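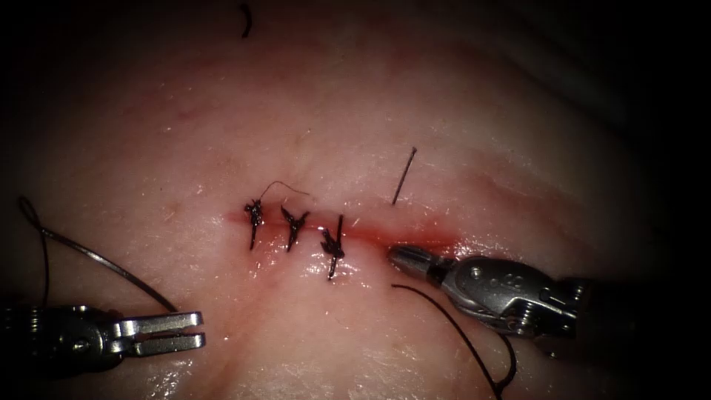
Should a wound be closed with separate stitches or one running thread?
Separate stitches, in most cases where there is time to tie them.

A running stitch is quicker and uses less thread, and I understand why a busy theatre favours it. My objection is that the whole line depends on one strand. With interrupted sutures each knot carries its own share, and if one slips the neighbours still hold.

At Edton we were taught to tie 3 or 4 and then stop and look at the spacing – a dull habit, and I have kept it. Trainees complain that it is slow. I would still have them learn it first and pick up speed later.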